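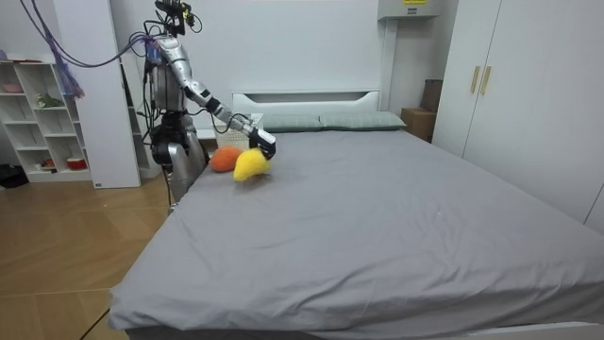

Stikeck Portfolio Tracker review: good reports, slow imports

By Yasmine Samir
31 August 2024

14 shares | 7 comments

I keep my retirement savings in two places and a small taxable account in a third. For years I tracked all of it in a spreadsheet. It worked, but every quarter I spent an evening typing in balances and fixing formulas I had broken the quarter before. In April I signed up for Stikeck, a web-based tracker for people who hold index funds, bonds and a few individual stocks, and I have used it since then.

Stikeck does not trade for you and does not hold money. You connect your accounts or upload files, and it shows what you own, what it cost, what it pays and how it has done against a benchmark you choose. The full plan costs $22 a month. There is a free plan, limited to 2 accounts, and it leaves out the income report. I paid for the full plan with my own money.

Setup

Two of my accounts connected without trouble. The third, at Brarkgate, would not link, so I had to download the transaction history and upload it as a file. The file had 910 lines. Stikeck took most of an afternoon to process it, and when it was done, 7 transactions were flagged as unmatched. All of them were reinvested dividends from a bond fund that had changed its share class. I fixed them by hand. The edit screen is plain and easy to use, though you can only open one transaction at a time.

If your history is short, none of this will bother you. If you have held the same funds for a long time, set aside a day for it.

Returns and benchmarks

The returns page is the best part. It shows time-weighted and money-weighted returns side by side, with a short note on the difference. Time-weighted tells you how the investments did. Money-weighted tells you how you did, given when you put cash in. My own numbers were further apart than I expected – I had added a large sum shortly before a weak stretch, and it showed.

You can compare against a single index or build a blend. I set mine to a mix of US stocks, international stocks and bonds that matches my target. The blend can be rebalanced monthly, quarterly or yearly. I would like to see an option to rebalance only when a holding drifts past a limit, as that is how I run the real accounts.

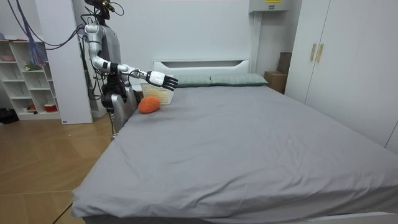 Prices update after the market closes. There is no live feed, and I did not miss one. Anyone who trades during the day should look at something else.

Income report

The income report lists dividends and interest by month, with a forward estimate for the next year. The past figures matched my statements in every month I checked. The forward estimate is less useful. It takes the last payment and repeats it, so a fund that pays a large distribution in December can throw the whole year off. You can exclude a payment from the estimate, but you have to know to look for it.

Bond funds show yield and average duration. Individual bonds show the maturity date and the call date if there is one. I own only a couple, and both were correct.

Support

I wrote to support twice. The first question, on the share class problem, was answered the next morning by Driss El Khatib, who explained how to merge the old and new fund entries. That saved me from doing it again later. The second question was whether the Brarkgate link was being worked on. The answer was yes, with no date given. It still does not work.

Compared with Skistero

I used Skistero for a short time before this. It is cheaper and it handled my large file faster. But it reports only one kind of return and does not say which, and I could not build a blended benchmark. Its charts are nicer to look at. For someone with one account and a target-date fund, Skistero would be enough.

Verdict

I am keeping Stikeck through the end of the tax year and will decide on renewal after I see how it handles cost basis on a sale, which I have not tested yet. The price is high for a tool I open a few times a month. A yearly plan would help, and there isn't one at the moment.

Share this review | 7 comments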